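The bag of bags, and other things I was told to decant

02/03/2022

I have now read five separate articles telling me that a tidy cupboard will change my mood. One of them wanted me to spend 40 pounds on matching tubs before I had moved a single packet. I don't believe any of it, but the shelf by the back door had got to the point where things slid off when you shut the door too hard, so I gave it an afternoon.

The advice is always to take everything out first. I did, and then I had a shelf's worth of stuff on the floor and no wish to look at it. Two half-used rolls of parcel tape. A torch from Leitner that has never held a charge, whatever the packet said. Birthday candles. A receipt from October for a kettle we sent back.

Then there are the carrier bags. Everyone seems to have a system for these now. You can fold them into little triangles, like samosas, and stand them in a drawer, and there is a woman on the Amside noticeboard who swears by it. I tried it with two bags. It took longer than walking to the shop and buying another one, and by teatime they had both sprung open again. Mine go inside each other, as my mother's did, and the outside one gets whatever else needs to leave the house.

As for containers, I remain to be convinced that a thing is better off because you've poured it into something else. Rice keeps perfectly well in the packet it came in, and the packet tells you how long to cook it. If you must have tubs, use what sweets and coffee come in. They have lids. They were going in the recycling anyway.

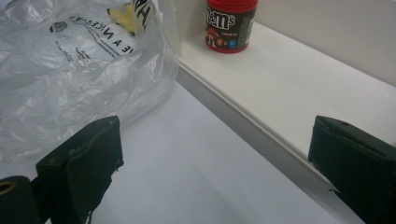

Gudrun Stüber wrote to tell me that sweet tubs are useless for anything but sweets, as the smell never comes out, and that she once had a winter of chocolate-flavoured lentils to prove it. She washes hers with bicarb and keeps buttons in them. Fair enough, though I've yet to see bicarb do half of what people claim for it.

So the tape went back, the candles went back, and the torch has gone in the bag for the tip at Eston. My mood is much the same. The door does shut, I'll give them that, and I still have the 40 pounds.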